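Makadton Community Board > Clubs and Leagues > Uniform fee for the spring season

ebuka_b
Posted October 30, 2025
The league wants to raise the uniform fee to $10 a player and stop letting families keep the shirts. Everything would go back into a shared pool at the end of the season. I think it's a bad idea. Kids like having the shirt, and the old fee was fine. Does anyone know when they vote?

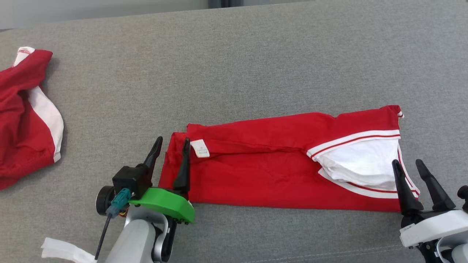 Red garment, folded.

plirport_dad
The vote is in November. I'm for the pool. We have over 200 kids signed up and most outgrow a shirt in one season. Ours are sitting in a drawer.

kiiskinen4
Who washes them? Last time we tried a pool, half the shirts came back stained and the numbers were peeling. The league paid $300 to replace them, so I don't see the savings.
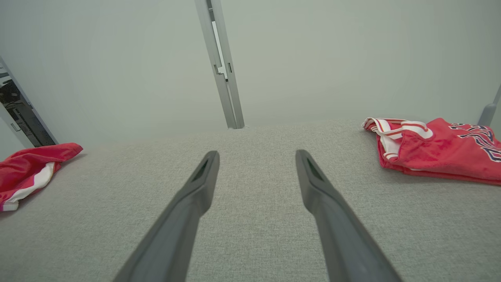 Posted by Peadar Lynch, Makadton
I kept the books that year. The $300 was for goalie shirts, which we needed anyway. The pool shirts cost us $1,958 new and we used them for three seasons. Peeling comes from high heat. Wash cold, inside out, and hang them up.

ebuka_b
Fine, but you can't make every family do that. My son also picked his number and wants to keep it next year. With a pool he gets whatever fits. 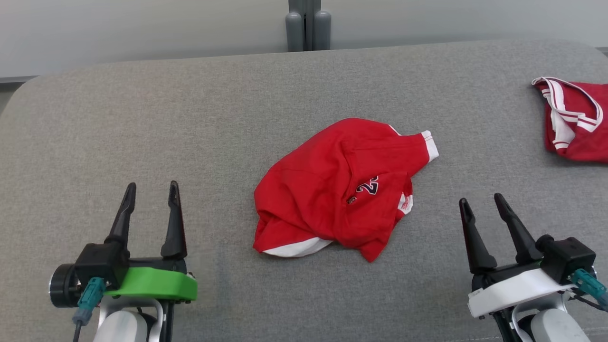
Divevlow handles it by letting families buy the shirt at cost if they want it, and the rest go back in the pool. My niece plays there. I'd vote for that.

kiiskinen4
I could live with the Divevlow way if the price is posted before sign-up. I still want to know who does the wash.

Peadar Lynch
Each team would do its own. Send me the question in writing and I'll bring it to the meeting.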